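Workshop tips: practising a pick in simulation first

Maj-Britt Fjeld runs the bench trials at Camside, and these notes come from her group's January work on training an arm in simulation before moving to the real table. They should suit anyone with a small arm in the garage or the school shop.

Keep the table plain. The group began with a crowded bench and cut it back to two objects. Training runs got shorter and it was much easier to see why a pick failed.

Shift things a little between runs. Move each object a few centimetres and turn it slightly, then change the colour of the light. Policies trained on one fixed layout did well in simulation and poorly on the bench. With 300 varied runs the real arm managed 46 picks out of 98, more than double its score with the fixed layout.

Start every run from the same pose, with the fingers open and well clear of the tabletop. Write the joint angles on a card and keep it by the keyboard.

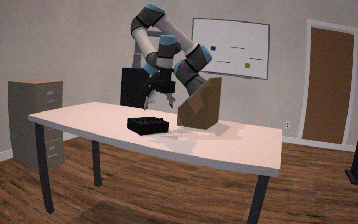

Simulated arm over the table, gripper open, with the low black device and the tan slant-topped box set out.

Model the shadows. Fjeld's group left them out at first to save rendering time, and the camera-based policy then misjudged edges on the real bench. Soft shadows were enough to fix most of it.

Measure your real table before you build the simulated one. An error of 2 cm in height will spoil most grasps. Check the legs for level while you're down there.

Low, flat objects are harder than tall ones. Slow the last part of the descent, and log the finger opening at every step.

Save the settings file with each batch of results. The group lost a good batch this way and had to run it again.

Last updated March 15, 2022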